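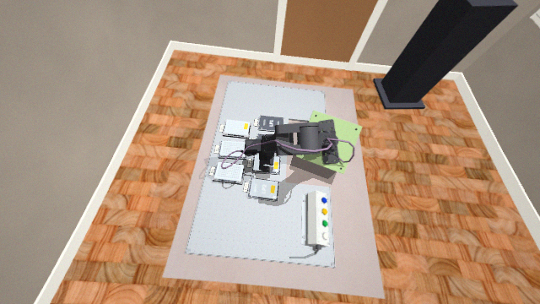 Who pays for a cell site after the carrier that ordered it has given up its license?

The tower owner carries the cost at first, and then recovers as much of it as the lease allows. How much that is depends on the exit clause, the state of the ground lease and whether another carrier wants the same height on the same mast.

Hevex has spent much of the past year working through those three points, one site at a time. The company owns 274 towers, most of them in the hill districts north of Lulum, and until August its second-largest tenant was Hikstead, a regional carrier that held a license in the 1,800 MHz band. Hikstead returned the license before the end of its term. The equipment stayed up, the rent stopped, and the two firms began to read their contract closely.

The contract is a master lease agreement of the ordinary sort. It sets out general terms once, and each site is added by a short schedule that gives the location, the antenna height, the permitted weight and wind load, the power draw and the start date. Hikstead signed most of its schedules in two batches. The first batch ties each site's term to the life of the license. The second batch, signed after a refinancing, runs for a fixed period and says nothing about the license at all.

"People outside the trade assume a lease like this dies with the license," said Shanthi Ekanayake, who negotiates site agreements for Hevex. "Some do. It depends on which piece of paper you are holding."

Under the first batch, surrender of the license ends the schedule after a notice period, and the tenant owes rent for that period plus the cost of removal. Under the second, the tenant owes rent to the end of the fixed term, less whatever the owner earns by letting the space again. The gap between the two is the largest item in the dispute. Hevex says all of the second batch should be read as written. Hikstead says the general terms, which define the tenant as "the holder of the License," apply to every schedule.

Afonso Barreto, a contracts lawyer who has advised carriers and tower firms but acts for neither side in this case, considers the definition weak support. A definition identifies a party, he said, and it would take clearer language to turn it into a right to leave. He added that the drafting was poor enough to keep both sides busy.

Removal is a separate matter. A carrier that leaves a mast is normally required to take down its antennas, remote radio units, feeder cable and brackets, and to clear its cabinet from the compound. The work needs a crew certified for height, a vehicle that can reach the site and, on shared masts, a window in which the other tenants agree to cut power. Hill sites are slow. On several of the Lulum roads a truck with a lift cannot pass in the rainy months, and the parts have to be lowered by rope and carried out.

Leaving the equipment in place has its own cost. Every antenna adds wind load whether or not it is transmitting, and the structural rating of a mast is worked out on what is bolted to it. A new tenant cannot be approved until the old load is removed or the mast is strengthened. Sandamali Weerasinghe, a structural engineer who reviews loading reports for Hevex, puts dead equipment ahead of rust on her list of reasons for refusing an application.

"The calculation does not have a line for antennas that are switched off," she said.

Hevex could remove the equipment itself and bill for it. The agreement allows this once written notice has been given and has expired. It also makes the owner responsible for storage and for any damage, and the equipment may not belong to the tenant. Part of Hikstead's radio network was pledged to Khondokar, the finance house behind the refinancing. Khondokar has registered its interest and has asked that nothing be moved without an agreed inventory.

The inventory now runs to 1,749 items. It was put together from purchase records and then checked against site visits, and the two sources did not always agree. Units had been swapped between sites during repairs with no change to the records. Some cabinets held batteries bought by Hevex and rectifiers bought by Hikstead, wired together. Ayuba Fiadzo, who ran the field checks, asked his crews to record serial numbers only when they could be read directly from the plate, and to leave the box blank otherwise. The blanks are being settled by negotiation.

Ground rent makes the position more urgent. Hevex does not own the land under most of its towers. It leases plots from farmers, schools and town councils, and those payments fall due whether the mast has three tenants or none. At sites where Hikstead was the only tenant, the company has to decide whether to keep paying for the ground or to take the tower down. A ground lease that lapses is hard to replace at the old price, and in some towns a new permit would be needed as well.

The regulator has little power here. License conditions deal with coverage, interference and the return of numbers, and Hikstead met the steps required of it when it left. Customers were given notice and could move their numbers to another network. The contracts behind the network were treated as private business.

Tania Bandara, who studies infrastructure finance, thinks that boundary should be moved. She would have the regulator ask for a site exit plan at the time a license is issued, with a bond to cover removal, much as mining permits do in many places. A bond would raise the cost of entry for small carriers. She accepts this, and suggests letting the bond fall as each site gains a second tenant, because a shared mast is less likely to be stranded.

Hevex has changed its own paperwork in the meantime. New schedules state that the term is independent of any license – the sentence stands alone on the first page – and the tenant must list any lender with a claim on the equipment. Rent for the last 2 quarters of the term is held as a deposit. One prospective tenant has objected to the deposit and is still in talks.

The claim against Hikstead was filed on 18/01/2024. Both sides have agreed to try mediation on the second batch of schedules first, leaving removal costs until the inventory is signed. Khondokar will attend as an interested party. Ekanayake expects the ground leases on the single-tenant sites to come up for renewal before any of it is decided, and has begun meeting the landowners.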